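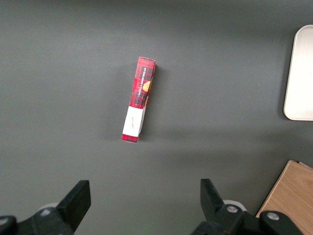 Merken, May

When Ermira and I first chose our project — teaching a gripper to pick up boxes that lie on their long thin side — our supervisor warned us that the dull parts would take longest, and she was quite right! We spent most of the spring deciding where the arm should look before it closes its fingers, and I have grown fonder of that question than I ever expected.

Our method, which we named Lollik, uses only the wrist camera. It finds the box, works out the slant of its edge panel and turns the fingers to match. The vanilla shortbread was our hardest item, as the tartan is full of lines running both ways and our first edge finder happily followed the checks instead of the cardboard. Ermira Kovačević suggested fitting the outline of the whole box first and ignoring the print until afterwards, and that helped a great deal.

We trained on 2616 wrist views and then ran 1000 grasps with 3 starting heights. The lowest height did worst, because the fingers hid the near end of the box just when we needed it. Starting higher cost us 8 seconds a grasp, which we were glad to pay.

The tray is still a weak point — a pale rim sometimes gets taken for a box edge — and Ermira is relabelling those views on Saturday.

Ljubica Vlachou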